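How to object to a decision by Cillwood Town Council

If the council has made a decision you think is wrong, you can ask for it to be looked at again. You do not need a solicitor and there is no fee. The steps are the same for a road closure, a change to the allotment rules or a grant you think should have gone elsewhere. Planning applications have their own process and are not covered on this page.

Step 1. Find the decision

Every decision has a minute number. Look in the minutes for the meeting, which go up on the council website once they have been approved. Paper copies are kept at the library in Rustau. If the minutes are still in draft, you can use the agenda item number instead and add the minute number later.

Write down the date of the meeting, the number and the exact wording of what was agreed. People often object to what a councillor said in the debate, but only the resolution counts.

Step 2. Check who made it

Some matters are decided by the full council and some by the clerk under delegated powers. The minutes will say which. An objection to a delegated decision goes to the clerk first and only reaches the full council if you are not satisfied with the reply.

Roads, schools and bins belong to the county. If your complaint is about one of those, the town council can pass on your letter but cannot change anything.

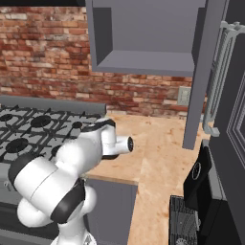

Step 3. Write your objection

Keep it to two pages. Put your name, address and the minute number at the top, then say what you want the council to do. You might want the decision cancelled, changed or put off until there has been a proper consultation. Give your reasons after that, the strongest one first.

Stick to the decision. Remarks about a councillor's character or party will be left out when the letter is copied for members – if you have a complaint about how someone behaved, use the code of conduct form.

Step 4. Collect signatures, if you want to

A single letter is enough for a review. If you would like a debate at a public meeting, you need a petition with 100 valid signatures. Each person must live or work in the parish and must give a postcode. The Skestier bypass petition had 865 names on it, but the extra ones made no difference to the procedure.

Print the wording of the petition at the top of every sheet. Loose sheets of names with no wording are not accepted.

Step 5. Send it in

Post it, email it or hand it in at the office. You have 6 weeks from the date of the meeting. Ask for a receipt and keep a copy of everything, including the envelope if it comes back to you.

Step 6. Speak at the meeting

You will be told when your objection is to be heard. One person may speak for each objection. Members can ask you questions afterwards, but you cannot join in the debate or reply to points made in it. The vote is by show of hands and the result goes in the minutes.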